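Ticket 178 - Shirima flight deck build, arresting wire 2 won't release the aircraft
Status: Open, waiting on reporter
Opened by: Itsuki Kawaguchi
Module: Skurnau carrier pack, running in Storkow

Apr 22, 2025

Hi all! Long post, sorry, I've been at this all weekend and I want to get it down while I still remember what I tried.

I fly the Shirima carrier in Storkow, mostly day traps in the twin-engine jet, and since I updated the Skurnau pack my recoveries have gone sideways. The trap itself is fine. Hook down, on speed, I catch the wire, full power, I get thrown forward, lovely. Then I pull the throttles back, raise the hook, and the wire stays on. The jet rolls back a little like it should, and then it just sits there tied to the deck. The yellow shirt keeps giving me the hook-up signal over and over (very patient guy).

It only happens on wire 2. Wires 1, 3 and 4 let go the way they always have.

Stuff I tried, in order:

Raised and lowered the hook again. The lever moves, the light goes out, the wire doesn't care.

Added power and tried to taxi forward off it. Got maybe a plane length, then it yanked me back hard enough to pop a main tire. Don't do this one.

Cleared the hook binding and set it up again on a different button. Same thing.

Turned off every add-on except Skurnau. Same thing, so I don't think it's my cockpit mods.

Went back to the old version of the pack. Works perfectly! Updated again, broken again. So that's pretty much where I'd point the finger.

Then I did a proper run of passes, all daytime, calm sea, same fuel load. 32 passes, and 11 of them caught wire 2. Every one of the 11 stuck.

Reply from support (Rerkau desk)

Thanks Itsuki, that's a really useful report. Can you check two things for us? First, is the ship turning when you trap? Second, does it still happen in a brand new mission, with the carrier placed fresh and no saved deck crew? Old missions can keep the deck layout from the earlier version. Please send the log from a stuck trap too.

Itsuki Kawaguchi

Good call on the new mission, I hadn't thought of that. I made one from scratch, ship going straight into the wind, nothing else on deck. First wire 2 trap released fine and I got all excited, and then the next one stuck. So it isn't every time in a fresh mission, but it's still there.

One more thing I noticed - if I raise the hook before the jet finishes rolling back, it seems to let go. If I wait until I've stopped, it sticks. I've only got a handful of tries on that so please don't take it as gospel. I've uploaded the log, and the stuck trap is near the end of it. 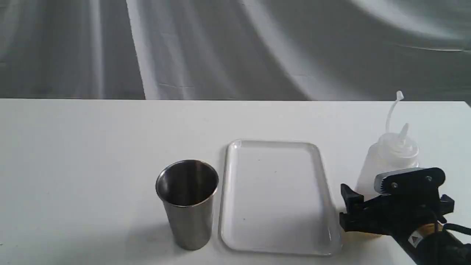 White table, gray cloth behind

Reply from support (Rerkau desk)

Got the log, thank you. The release check on wire 2 is running before the rollback ends and then it doesn't run again, which fits your timing. We've passed it to the pack's developers and the fix is penciled in for the May update. Until then, hook up during the rollback, or stay on the old version if you fly with a squadron.

Itsuki Kawaguchi

Perfect, I'll stay on the old one for our group nights and keep the new one on my other install for testing. Do you want night traps as well? I'm pretty bad at them, but I'll catch a wire eventually!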